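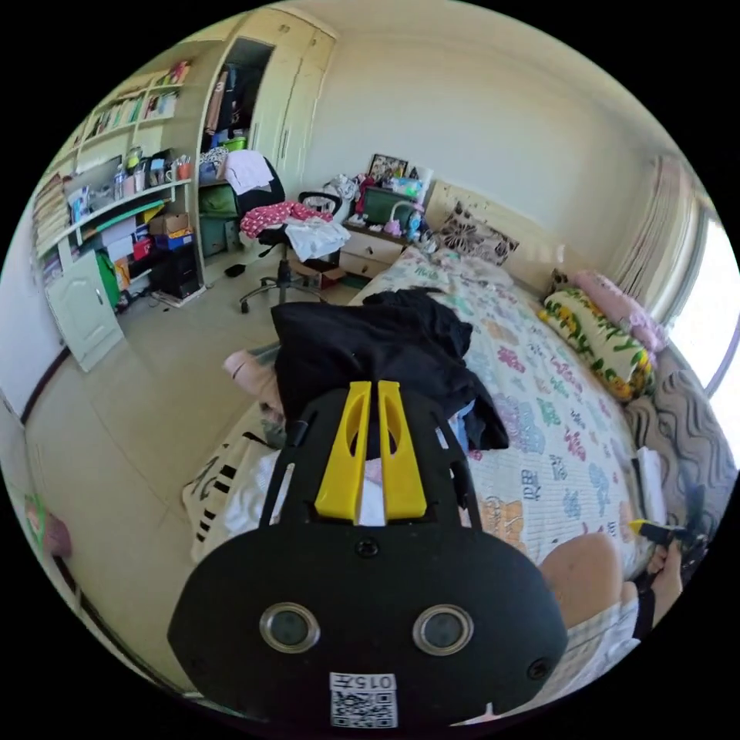 Nabila Subramaniam wrote in to ask why the bed gets a whole section to itself, when in her flat it is the chair that causes all the trouble. Couldn't the chair go first, she wondered, and the bed be left until there was somewhere to put things?

October
By Attila Bakos

Kimgate Bedroom Guide
Section 4: Setting up the bed and the chair

I love this question, and the chair does get its own part further down (4.3, and I've made it longer than it was in the last version). But the bed is the biggest flat surface in nearly every bedroom, and once it's clear you have a sorting table the size of a small room! So we still begin there. If you have already done Section 3 and opened the curtains, you're ready.

What you need

- A laundry basket or an open cardboard box
- One empty bag for papers and small items
- Hangers, as many as you can find
- A clean fitted sheet, if it's changing day

4.1 Clearing the bed

1. Open the window if the weather allows. Leave the curtain gathered to one side so that it doesn't trail over the pillows.

2. Pick up any papers first and put them straight in the bag. They slide under quilts and get creased, and I have slept on a gas bill more than once.

3. Take off all the clothes. Dark things are the ones to look for twice, because a black top bundled on a bed could be a single garment or it could be three. Shake each piece out as you lift it.

4. Put worn clothes in the basket. Lay clean ones flat across the foot of the bed for now.

5. Move pillows and cushions to the head end and stack them.

Note: Don't try to fold anything yet. Folding at this stage is lovely and satisfying and it will swallow your whole morning.

Caution: Check for chargers, hairgrips and pens before you pull on a sheet or shake a quilt. Anything with a point can go through thin cotton.

4.2 Making it up again

1. Pull the duvet right down to the foot. If it has gone into a heap, find two corners next to each other and work from those. The filling will follow.

2. Smooth the bottom sheet from the middle outwards. Tuck in the wall side before the open side. Reaching across a made bed to fix the far edge undoes the near one, every time.

3. Hold the duvet by its top corners, step back and give it one good shake. Let it drop.

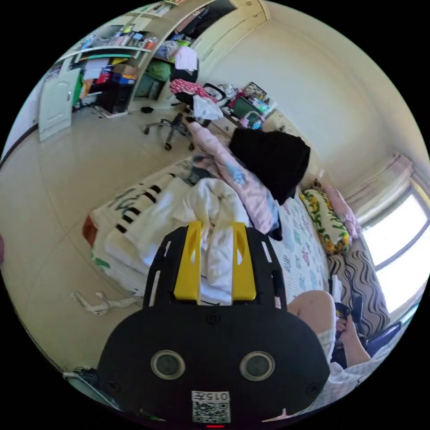
4. Go round the sides and check the overhang. On my own double I have 46 cm on the open side and hardly any against the wall, and I like it that way, as it stops the duvet bunching up in the gap.

5. Fold any spare blanket in half lengthways, then in half again, and lay it across the bottom third. A pink one over a white cover looks wonderful, and so does any other colour you're fond of. Mixed patterns are welcome too. Leaves, waves, stripes, cartoons, lettering, put the whole lot together if it makes you smile when you walk in!

6. Pillows go back last. Sleeping pillows flat, cushions in front.

Note: If the bed stands under a window, turn the cushions round now and then. Strong daylight fades one side of a print faster than you'd expect.

4.3 The chair

Now, Nabila, your chair. A swivel chair is a magnet for laundry because it has a back, a seat and often arms, so it takes a towel, a shirt and everything else you can throw at it.

1. Roll the chair to the side of the bed. With casters this takes a second, and it saves carrying armfuls across the floor.

2. Lift off the towel first. Towels belong on a rail or a hook where air can get round them.

3. Sort the rest into the basket or on to the clean pile at the foot of the bed.

4. Hang or fold the clean pile, now that you have it all in one place. Yes, this is the folding bit!

5. Roll the chair back where you use it, and sit in it for a minute.

Caution: A heavy coat over the backrest can make a light office chair tip. Take it off before you move the chair, and keep sleeves and long hems away from the casters.

Attila's tip: if you can't give up the chair pile completely, allow yourself one garment. Mine is a grey cardigan, and it is there as I write.

4.4 If the nightstand is full

Leave it for the moment. Lamps, fans, photo frames and soft toys are covered in Section 5, along with what to do with drawers that won't shut. If a stack on top looks likely to slide on to the pillows, move the tallest item to the floor by the wall and carry on.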